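SUPPORT TICKET 1972
Product: Prenex recording client, hand-held gripper kit
Site: Bolton
Opened by: Calum Semple, Data Collection
Assigned to: Shearer Technical Support
Priority: Normal
Status: Closed, with one item carried forward
Date opened: September 22, 2018

Summary
Examples recorded with the hand-held gripper are being rejected by the Fumitz import check. The same operators, following the same written procedure, had no rejections in the preceding batch. The site requests a determination of cause and guidance on whether the rejected examples may be recovered.

Description of problem as submitted
The current batch consists of 270 examples of household handling tasks, intended for training of the grasp model. On import, 259 were accepted and 11 were rejected. The message returned for each rejected example is "finger opening not consistent with picture stream." No further detail is provided in the import report.

The rejected examples are not confined to one operator. They are not consecutive in the batch. The gripper was calibrated before the first recording in accordance with the kit manual, and the calibration value was stored without error.

The site wishes to note that the affected examples play back normally in the recording client. Operators had no indication during recording that anything was wrong.

Steps already taken by the site
The client was restarted. The import was repeated and returned the same 11 rejections. The gripper was recalibrated after the batch was complete, and the new value was found to agree with the old one. The storage card was checked for errors and none were reported.

Support response, entry 1
Thank you for the complete report. The message quoted is raised when the finger opening estimated from the pictures disagrees with the opening recorded by the slide sensor for longer than the permitted period. It may be caused by a fault in either source, or by a difference in time between them.

Please provide the following:
The client log for the full batch, including the accepted examples.
The stored calibration file.
Two pictures from the batch, taken from different tasks.
A statement of the client version in use.

Please do not delete or rename the rejected examples while this ticket is open.

Site response, entry 2
The log and the calibration file have been placed in the shared folder for this ticket. The client is version 2, installed in January and unchanged thereafter. The pictures requested are entered in this ticket.

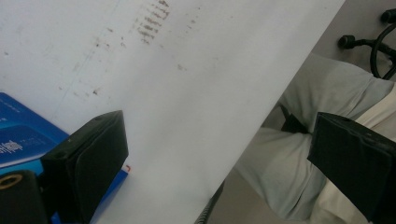
Finger position was the first item reviewed by support on receipt of the material. The picture estimate depends on locating both fingers in the lower part of the view and measuring the distance between them. Against a white sheet such as this one, the two black fingers are well separated from what lies behind them, and the estimator should have no difficulty with the contrast. The light gray trousers to the right of the sheet are likewise unlikely to be mistaken for a finger. Support therefore does not regard low contrast as a probable cause for work of this type and has turned to the timing records.

Support response, entry 3
The client log has been read in full. It contains two kinds of record that bear on the fault. The first is the time stamp applied to each picture. The second is the time stamp applied to each reading of the slide sensor. In the accepted examples, the two run together from start to finish. In eight of the rejected examples, the sensor stamps fall behind shortly after recording begins and do not recover until recording is stopped.

In each of those eight, the operator pressed the record control while the client was still writing the previous example to the storage card. The client accepted the press and began a new recording. It should have refused the press until writing was complete. This is a fault in the client and has been reported to the development group under a separate reference.

The remaining three rejected examples do not show the delay. Their time stamps are in order throughout. Please state what task was being performed in those three, and whether the object was held close to the camera.

Site response, entry 4
All three are from the rounded object task, in which the operator takes hold of a large, smooth item, lifts it from the table, and sets it down again in a new position. Operators are instructed to approach slowly and to keep the object between the fingers until it has been released. The object does come very close to the camera in this task. We had understood that to be acceptable, as the object must be seen at the moment of contact.

It should be added that other examples of the same task were accepted. We have not found a difference between the accepted and rejected ones by watching them.
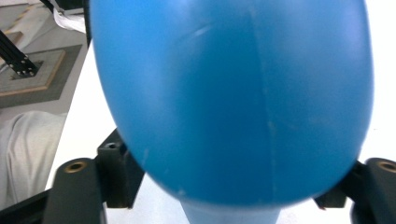 The site also asks whether the rounded object task should be suspended until the matter is settled. The schedule allows for a short pause, but the model group has asked specifically for more examples of large objects, which are underrepresented in the earlier batches.

Support response, entry 5
There is no need to suspend the task. The three examples have been examined individually. In each, the object hides the inner edge of at least one finger for a long part of the recording. The estimator then takes the edge of the object to be the edge of the finger and reports an opening wider than the sensor does. The sensor reading is correct in all three cases.

The import check permits a disagreement of this kind when it is brief. Where the operator holds the object still for an extended period before lifting, the permitted period is exceeded and the example is rejected. This accounts for the accepted examples of the same task, in which the hold was shorter.

Support does not recommend that operators be told to hurry. A hurried approach will produce poor examples for the model, and the purpose of the check is to protect the quality of the batch. The proper remedy is to mark the task as "object may hide fingers" in the task settings. With that mark in place, the import check relies on the slide sensor during the hold and compares the pictures only before contact and after release.

Instructions to site

1. Open the task settings for the rounded object task and set the mark described in entry 5. Save the settings and close the client before recording further examples.

2. Import the three rejected examples from that task again. They do not need to be recorded again.

3. For the eight examples affected by delayed sensor stamps, do not attempt to repair the files by hand. Shifting the stamps by a fixed amount will not give a correct result, as the delay grows over the course of the recording. Set these examples aside in a folder excluded from training and record replacements.

4. Until a corrected client is issued, operators are to wait for the word "Ready" on the client display before pressing the record control. The tone sounded at the end of a recording indicates only that recording has stopped. It does not indicate that writing is complete.

5. Confirm in this ticket when the above has been carried out.

Site response, entry 6
The mark has been set. The three examples from the rounded object task were imported again and accepted. The eight affected examples have been moved to a separate folder and labeled with this ticket number.

Replacements were recorded under the revised instruction concerning the "Ready" display. All eight were accepted on first import, bringing the accepted total for the batch to 270.

Two operators remarked that the display is difficult to read from a seated position, and that they had relied on the tone for this reason. The site requests that a second, different tone be considered for the completion of writing. In the meantime the display has been moved closer to the recording position.

One further question arises. Several older batches were recorded with the same client version and were accepted in full. Is it possible that some of those examples contain the same delay and were passed by the check?

Support response, entry 7
It is possible where the delay was small. The import check compares finger opening only, and an example in which the fingers move very little may pass with late sensor stamps. Support has placed a log reading tool in the shared folder. It lists any example in which a recording was started before the previous one had been written. Please run it on the client logs for all batches recorded since January and attach the output.

Examples listed by the tool should be withheld from the next training run until they have been reviewed. Examples not listed require no action.

The request for a second tone has been passed to the development group together with the fault report. No release date can be given at this time.

Site response, entry 8
The tool has been run on the logs for all batches in the stated period. The output is attached. The listed examples have been withheld and the model group has been notified in writing. The site is content for this ticket to be closed.

Resolution
Cause 1: client accepts a new recording before the previous example is written, causing late sensor stamps. Operating instruction issued. Correction to client pending.
Cause 2: task setting not suited to objects that hide the fingers. Setting corrected by site.
Carried forward: review of withheld examples from earlier batches, to be opened as a new ticket by C. Semple on completion of the site's own inspection.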